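About Umeo

Umeo is a lunch and supper delivery kitchen, and we love what we do! We cook everything in one place, pack it ourselves and bring it to homes, offices and workshops across town. If you've ever sat at your desk wishing somebody would turn up with a proper bowl of soup, you're the person we had in mind when we started.

How we began

Levente Antal had been cooking in hotel kitchens for years when he began making stuffed cabbage for the people in the flats above his (it's still on the menu, and still the dish we run out of first). Word got round the building, then round the street, and before long he was sending out 30 portions on a Friday night from a kitchen with two rings and a very small fridge. The proper kitchen on Hegedűs Street came next. We can now cook 400 meals on a busy day, and on a very busy day in March we were still ladling out bean goulash at nine in the evening!

What we cook

The menu changes every week, apart from a handful of dishes our regulars would never let us drop. There's always a soup, always something baked, and always at least two dishes without meat. Bread is made overnight and goes out with every soup order, sliced or whole, whichever you like. Tell us about allergies when you order and the kitchen will ring you back if there's anything to talk through. 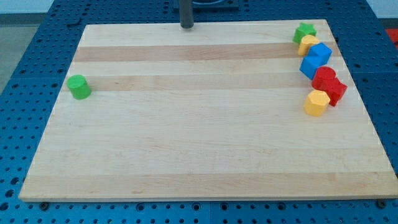
Where we deliver

Our riders cover the whole of Olero and the near side of Gineren, up to the railway bridge. We'd love to go further, and we're working on it, but soup doesn't enjoy a long ride and we want it to reach you as it left the pot. Lunch orders close at ten in the morning and supper orders at four. For groups of up to 50, a day's notice is plenty. Anything bigger, give us a call and we'll sort it out together.

Who we are

We're a small team of cooks, packers and riders, and most of us have had a go at all three (Levente is a much better cook than cyclist). We eat together at half past two every afternoon, usually whatever is being tried out for the following week, and everyone gets a say, loudly.

Say hello

We're always glad to hear from people, whether it's a question, a grumble or your gran's recipe for plum dumplings. Ring the kitchen, or leave a note with your rider and it will get back to us the same day.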